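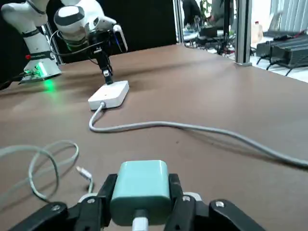

Re: Sorting power adapters and cables on the bench

Fetlow Lists > bench-storage > Archive > November > Message 1144

Search this list Enter keywords Go

We use cookies to remember your list preferences. Accept Settings

I'm replying to the storage question first and the labeling question second, with the earlier message trimmed to the parts I'm answering.

> We have inherited the cable drawers from the old Stindano office and
> would like to get them into some kind of order before the move. Right
> now everything with a plug on it is in the same three drawers. My plan
> is to coil each cable around its own adapter, put a rubber band on it,
> and file by device. Is there a reason not to do this?
>
> Second question: if an adapter has a detachable cable, do you label
> the adapter, the cable, or both?
>
> Third: is it worth keeping loose cables at all?

On wrapping the cable around the adapter: I would stop doing this. The first turn goes over the corner of the brick and puts a tight bend directly behind the strain relief, and that is where our failures have been. When we went through the McKinnon drawers last year we pulled 17 cables with cracked jackets. All but two were cracked within a finger's width of the connector, and nearly all of them had been stored wrapped on the brick.

What we do now:

1. Unplug any cable that can be unplugged. Store the block and the cable separately, but in the same bag if they belong together.

2. Coil the cable loosely on the table, letting it fall in the loops it wants to make. Do not pull the loops even. A pale cable lying in wide overlapping loops looks untidy, but it takes up no more room in a flat bag than a tight coil.

3. Keep both ends on the outside of the coil. If a connector is buried in the middle, someone will pull on it to find out what it is.

4. Close the coil with a hook-and-loop strip. Rubber bands go sticky after a couple of summers and leave a residue on light jackets that alcohol only partly removes.

5. For a captive cable (one that does not detach from the box), leave the first hand's width running straight out of the box before starting the coil. Lay the coil next to the box.

Filing by device did not work for us. Devices leave the building and the adapters stay, so after a year half the folders refer to equipment that no longer exists. File by output instead: connector type first, then voltage, then current. Anything with a USB output goes in its own section, and the cables for it go in the section behind it.

On labels: both. The block gets a label on one of the broad faces, never on the face where the cable plugs in and never over the rating text. The cable gets a flag label a short distance from one end. Use the same number on both. Numbers run from 1 upward with no meaning built into them, and the sheet carries the meaning. We tried coded labels with the voltage in the prefix and had to redo roughly 400 of them when the prefixes ran out.

Printed tape from the Erex label maker holds on glossy white plastic. It does not hold well on matte or soft-touch finishes, including most of the colored charger blocks. For those, wipe the face, let it dry, and use a tie-on tag around the cable plus a small dot of paint marker on the block.

On loose cables: keep them if they pass a test and you can name both ends. Our test is short. Look at the jacket along its full length, look into each connector for bent contacts or lint, then plug it into a known good block and move the cable gently near each end while watching the load. Any dropout and it goes in the recycling tub. A cable that passes gets a number like everything else. We keep 2 spares of each type per bench and send the rest to the stockroom.

A few points on the sorting itself, as you will be doing it in one go:

Work on a clear table with plenty of spare surface. A plain brown top is fine for white and gray cables but poor for short black ones. We put a sheet of white paper under those.

Finish one adapter completely before picking up the next. Two gray cables crossing the same table are easy to swap, and once the wrong cable is bagged with a block, the sheet is wrong in two places.

Do not stack hubs or adapters on coiled cables in the drawer. Boxes go flat on the bottom, coils on top.

If you want the sheet we use, it is in the files area under Fetlow storage. Columns are number, type, output, cable number, bench, date tested. Delete the column called "old ref" when you copy it. It is left over from the coded labels and the lookup it points to is gone.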